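Pernura (bin-picking kit)

Pernura is a bin-picking kit for six- and seven-axis robot arms, developed and sold by Horer. It consists of a two-finger gripper, a depth camera with mount, a controller, and a software package that selects grasp points on unsorted objects. The kit is sold without an arm. It is aimed at university laboratories, small packaging firms, and integrators who already own a suitable robot and want to handle mixed goods without writing a grasp planner of their own.

History

Horer began work on the kit after closing its line of vacuum cup tooling. The early software was written by Morven Kerr, who had previously worked on part-feeding systems for bottle caps, and was first offered as a paid add-on for customers of the older line. It supported one gripper and one camera, and required a CAD model of every object to be picked.

The second version dropped the CAD requirement. Grasp candidates were instead generated from the shape of the visible surface and ranked by a trained model. This version was the first to carry the name Pernura. The training set supplied with it held 2,000 labeled grasps on 326 household objects, most of them plastic. Horer has continued to sell the first version, renamed Pernura Fixed, to users who handle a single known part.

Distribution outside Horer's home market is handled by Mtshali, which also runs the paid commissioning service.

Hardware

The gripper has two jointed fingers driven independently, so that one can be folded back while the other reaches along a wall. Fingertips are replaceable and are held by two screws each. Three tip profiles are supplied: flat, narrow, and bent. The bent tip is recommended for objects lying against the side of a bin.

Power and data run to the gripper outside the arm. The cable set is supplied with ties and a service loop guide, and the manual gives a minimum bend radius for each joint. Reviewers have criticized this arrangement, as the loop adds to the space the wrist needs when it turns near a bin wall. An internally routed version has been listed in the catalog as a planned option but is not on sale.

The controller is a fanless unit with 4 Ethernet ports. One is reserved for the arm and one for the camera.

Software

Pernura runs in a repeated cycle of capture, candidate search, ranking, motion check, and pick. The motion check compares the planned path of the whole wrist, including the gripper body, with a model of the bin entered at setup. Candidates that would bring the wrist into a wall are discarded. If no candidate remains, the software can request a stir move, in which one closed finger is passed through the pile at low speed, or it can stop and raise an alert.

Two bins are normally defined, a source and a target. The roles can be exchanged when the source is empty, which allows long unattended tests with the same set of objects. Bin positions are stored as fixed values, so the bins must be clamped or otherwise located.

Arm support is provided through drivers. The standard license includes drivers for 5 arm families, and further drivers are sold separately. Force limits set in the arm's own controller always take priority over those set in Pernura.

Performance and limitations

Horer does not publish a single pick rate for the kit. Its documentation states that cycle time depends on the arm, the bin depth, and the distance between source and target.

Translucent objects are the best-known weakness. Depth cameras of the type supplied return gaps or false surfaces on clear and tinted plastic, and the candidate search may then place a grasp on the floor of the bin. The manual advises users to include such objects in acceptance tests, mixed with opaque ones of different shapes. Hollow items lying on their side present a related problem, in that a finger may enter the opening instead of closing on the outer wall.

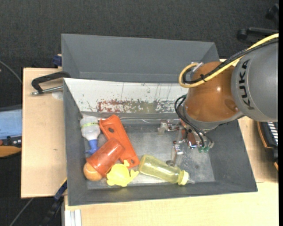 Commissioning service

The commissioning service covers mounting, camera calibration, bin setup, and an acceptance test on objects chosen by the customer. Mtshali asks that the bins, the clamps, and a rigid table be in place before the engineer arrives. The test is run with the customer's own arm, and the results are handed over as a log file with one line per attempted pick. Training for two operators is included. Retraining of the ranking model on customer objects is priced separately.

Related products

Kallik is a competing kit based on a single suction cup with a folding support finger. It is generally preferred for boxes and bagged goods, while Pernura is used more often for rounded or irregular items. The two kits use different flange plates and cannot share tooling without an adapter.

See also

Bin picking
Depth camera
Grasp planning
Robot end effector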